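Stoscombe 10-Mile Run – Runner FAQ
Updated Sep 8, 2025

When does bib pickup open?
2 hours before the start, Turkness school gym. Bring photo ID. No ID, no bib, sorry.

How many places are left?
Field is capped at 606. Check the entry page, it updates overnight.

Can I give my place to a friend?
Yes, until pickup opens. Use the transfer form. Please dont just hand over your bib – medical info is tied to the number.

Where do I park?
Mollel Field, 200 spaces, free. Fills early. After that it's street parking on the Wusley side, then a short walk.

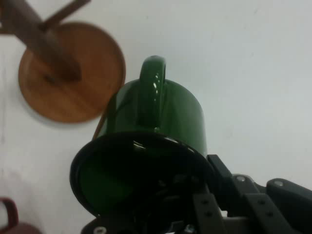

Green enamel mug.

Is there water on the course?
Two stations, both on the right. Cups only. Gels not provided, bring your own.

Headphones?
Bone conduction only. Roads are open to traffic past the Wusley turn.

Is there a cutoff?
Yes, posted on the course map. Sweep vehicle will pick you up if you're behind it.

Strollers, dogs?
No to both. Course is too narrow by the river.

What if it rains?
We run. Lightning – we hold at the start and send a text, so make sure your cell number is right in your acount.

Refunds?
Not after entries close. Deferral to next year is fine, same form as transfers.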